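Glove library in Putstead opens for second summer

Sun 19 July

PUTSTEAD – The glove and tool library in the old ticket office on Vikarow Street has opened again for the summer, and residents can borrow garden equipment there without paying until the end of the season.

The library started last year with one shelf and a notebook. In its first summer it made 188 loans, mostly of hand tools, pruning shears and work gloves. This year the town has given it the whole front room, and the opening hours are longer. It is open on four afternoons each week, and also in the morning on market days.

Mei Ridgeway, who manages the library, is glad that people came back so quickly after the winter break. On the opening afternoon there was already a line at the door before she had found the key.

"Many families here have a small garden but no shed," she said. "They need a spade two times in a year. It is a pity to buy one for that, and then it stands in the hallway."

A borrower must live in Putstead or in one of the villages on the Futero road. It is necessary to show a letter or a bill with the address. The loan is for 30 days and can be extended once by telephone. Larger items, such as the hedge cutter and the two wheelbarrows, can be kept only for one weekend, and it is better to reserve them early.

The money for the new room came from a street sale in the spring, which brought in 800 dollars. The Araújo bakery gave the bread and coffee for that day. Most of the sum was spent on shelves, a lock and a second ladder. What was left went to gloves, which were the item most often asked for last year and also the item most often not returned.

Gloves are now lent in adult and children's sizes. They should come back shaken out and in a pair. Ms. Ridgeway asks people to tell her about a hole or an open seam, and she will not charge for it. Adhiambo Rugemalira, a retired tailor from the upper part of town, repairs the fabric ones at her home.
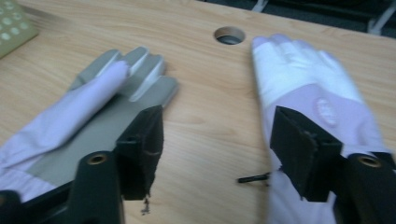 Fabric gloves in gray and pale lavender, with white along the edges of the gray fingers.

Ms. Rugemalira will also give a mending evening at the library before the end of July. Visitors can bring their own gloves, aprons or knee pads. Thread and needles are provided, but those who wear reading glasses should not forget them. The room has space for a small group only, so names are taken at the desk in advance.

Donations are still welcome, especially rakes, watering cans and flower pots with no cracks. The library cannot accept gasoline mowers, weed killer or opened bags of fertilizer. Heavy things can be collected from the house if the owner lives less than a mile from Vikarow Street.

The season closes when the leaf collection begins in the fall. All tools should be returned before then, also those which were borrowed last summer.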